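Household Practice 7: Small Things and Where They Go
Handout for session 7, May 8, 2018
Course notes prepared by Slavica Tomić, with additions by Monique Huet

Please bring your marked-up copy of the session 6 handout (Cords, Chargers and the Drawer of Shame). We will be referring to it, and to some of your drawers.

1. Where we left off

Last session closed with an argument about whether a watch is clothing. Fadime Ağca holds that anything you put on in the morning and take off at night belongs with the clothes. Nevzat Öztürkmen holds that a watch is equipment. Both of them, when pressed, admitted that their own watches spend the night on top of the microwave. We'll take that as the working position until somebody comes up with something better.

For this course, a "small" is any worn or carried item that fits inside a closed fist and has no obvious home. Watches, rings, hoops, cords with a charm on the end, single earrings, hair elastics that have lost their stretch but kept their sentimental value. Keys are excluded. Keys get session 9 to themselves and they deserve it.

2. The trouble with smalls

A winter coat on the floor gets picked up, if only because people trip over it. A ring on the floor gets vacuumed. Smalls also take on the colour of whatever they land on: a black cord on a black sweater may as well be in Saskatoon.

The bigger difficulty is that they move in company. Put a watch on a bare windowsill and by the end of the week it will have a ring beside it, a receipt under it and somebody's retainer leaning on it. Erdem calls this "seeding" (see reading, below), and her advice is to choose the seed spot yourself before the household chooses one for you. The household will choose the butter dish.

3. The holding basin

The method we teach is the holding basin. You need one large, plain, smooth-sided tub of the sort sold for laundry or dishes. It should look too big for the job. Students always turn up with something dainty, a saucer or a little lined box from the Lillenis catalogue, and the dainty thing is full in two days and becomes an ornament with rings in it.

Points to look for:

Flat floor. A bowl with a rounded bottom rolls everything into one clump in the middle, and you'll be picking a chain out of a watch buckle before breakfast.

One solid colour. Patterned tubs hide things. Black smalls, silver smalls and copper smalls should all show up against it. White is fine until you own pearls.

No lid. A lid makes it storage, and storage is forever.

Steep walls. These keep the smalls in and, to a point, the cat out.

Monique used a Plamau mixing bowl for years and wishes it noted that it worked perfectly well. It is noted.

4. Procedure

(a) Put the basin on the floor or on a low table in the room that is in the worst state. Leave the room as it is. Clothes can stay heaped, bags can stay against the wall, the shirt can stay on the back of the chair where it has lived since January.

(b) Collect smalls only. Pockets first, then chair seats, then the floor along the walls. You will want to fold something. Don't.

(c) Lay each item on the basin floor with a bit of air around it. Straps out straight. Cords in loose loops, with the pendant on top where you can see it. Rings can go anywhere, as long as they aren't threaded onto something else for safekeeping, a habit we discussed with some heat in session 4.

(d) Stop when you have gone once around the room. One lap. People who do a second lap start finding batteries, and then it's a different course.

(e) Look at what you've got. Usually it is far less than you feared, and it cost you most of a Sunday's worth of dread.

(f) Sort by when the thing is next wanted. Tomorrow, this month, no idea. "Tomorrow" goes to a hook or dish by the door. "This month" goes to a drawer. "No idea" stays in the basin overnight and is dealt with by whoever complains about the basin first.

5. A note on tangling

A cord necklace left loose with a watch will find the buckle. Coil the cord around two fingers, slide it off and set it down well clear of any strap. Dangling charms are worse, as every little metal piece on them is a hook. If you already have a knot, put it on a flat surface and push inward from both sides - pulling only tightens it, and swearing has been tried.

Thin hoops slip under straps and vanish. Before you tip out or put away the basin, lift each strap and check. Nevzat would like his sister to know that the hoop was under the strap.

6. For next time

Do one lap of one room. Write down what you found, in the order you found it, and bring the list. There is no need to bring the smalls themselves. Last year someone did, and the Ekinci room still turns up an earring now and then.

Reading: Şengül Erdem, Seed Spots, pp. 101 to 148. Skip the part on Revwood tray inserts unless you enjoy measuring. The chapter on guest bedrooms is optional but bracing.

Questions go to Slavica before class or to Monique after it. During class we're generally looking for the good scissors.
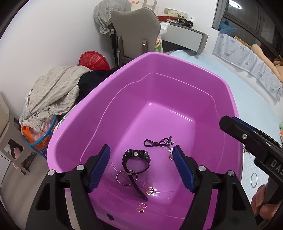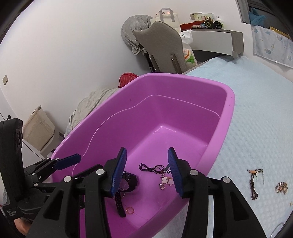
Fig. 7, both views: smalls on the floor of a purple holding basin, black wristwatch among them. See 4(c) for straps, 5 for hoops.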